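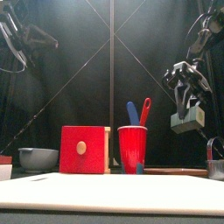

cornerflag43: Check the Worku Cup rulebook first, it beats anything we tell you on here!

Soccer > Rules and Tournaments > Withdrawals

Team pulled out mid-tournament, what happens to their results?

groupstagefan
I love this tournament so much and now I'm totally confused! Zovix pulled out of our group of 4 after playing one game. We (Nillia) beat them, and Wirnemex never got to play them. Do we keep our three points?

touchline_tales
Great question! In a lot of competitions every result against the withdrawn team gets wiped, so the other three are ranked only on games against each other. It feels rough when you won - but it's fair to the teams that hadn't played them yet. Goals usually go too, so redo your goal difference.
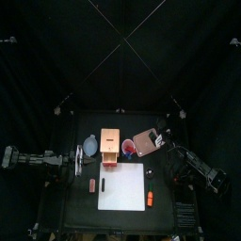 Light blue bowl on a black worktable, with two robot arms

offside_again
you keep the points. our league did it that way in September

cornerflag43
Both happen! Some rules only wipe results if the team leaves before a set stage. Look for "withdrawal" or "expulsion" - ours was on page 40, way in the back.

Comments
groupstagefan: Found it, they get wiped. Still in second place though, woohoo!
touchline_tales: Go Nillia!

Contact us | © 2024 | Back to top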